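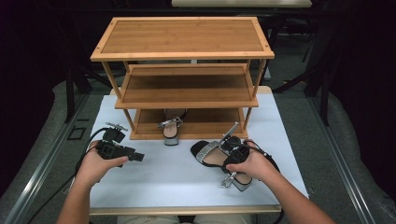 ## Questions parents ask us before booking

We run a small children's occupational therapy practice in Orstead, with a second room in Cusside. Most of the questions below come from the first phone call. Some of the answers may put you off, and we'd sooner that happened before you've paid.

### Does my child need occupational therapy at all?

Possibly not. Plenty of four-year-olds can't do buttons, hate socks and fall off chairs. If it isn't getting in the way at home or nursery, wait a few months and look again. We turn families away after the first call fairly often.

### What happens at the first visit?

Ilona Veres or Iolo Lewis will see your child while you stay in the room. There's some play, some drawing, usually a bit of dressing and undressing (coats, shoes, nothing more). It takes as long as it takes, though we book out a whole morning. You get a written report in August or any other month within 15 working days.

### Do weighted blankets work?

We're doubtful. Some children like them, and liking something is worth a bit. The claims printed on the packaging go a good deal further than that. Borrow one before you buy, and never use one with a baby or with a child who can't get it off without help.

### My friend swears by a listening programme. Do you offer it?

No. We've read what the sellers send us and we aren't persuaded. If you've tried one and things got better, we're glad, but children also get better at things by getting older.

### Will you give us a "sensory diet"?

We'll give you a short list of things to try at set times of day, and we'll ask you to stop the ones that do nothing. We don't like the name. Parents hear "diet" and think of food.

### What are Pap and Sterine?

Pap is the booking system we use, and you'll get a login by email. It sometimes sends reminders twice. Sterine is the spray we clean the mats with between children. Tell us if your child is bothered by smells and we'll use plain soap and water that day.

### How many sessions will we need?

Be wary of anyone who tells you on day one. We book four, then stop and talk. If nothing has changed by then we'll say so, and more of the same is unlikely to be our advice.

### Can you diagnose autism or ADHD?

No. We can write down what we've seen and you can pass it to whoever is doing the assessment – a report from us won't move you up a waiting list, whatever you've read online.

### Will school follow your advice?

Sometimes. A teacher with 33 children in the room can't do a ten-step plan, so we keep it to one page. We'll speak to the school if you give written consent.

### Can I cancel?

Yes, up to 9 a.m. the day before. After that we charge half, unless your child is ill.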